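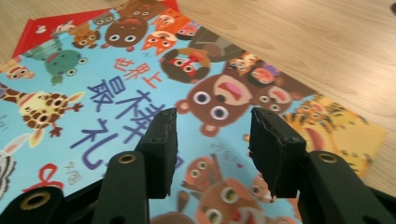
A children's picture book with cartoon animals on its cover

Stineck is an electronic music duo formed in Kirnell. The pair write long instrumental pieces for synthesiser and tape, and perform them live with coloured lighting. Their first album, Grukside, was recorded in a former grain store built in 1854 and runs to 39 minutes. It was followed by Modise, a set of lullabies and nursery tunes reworked at 124 beats per minute. A winter tour of small theatres took place each December until the duo stopped performing. A reissue of both albums was announced in July 2026.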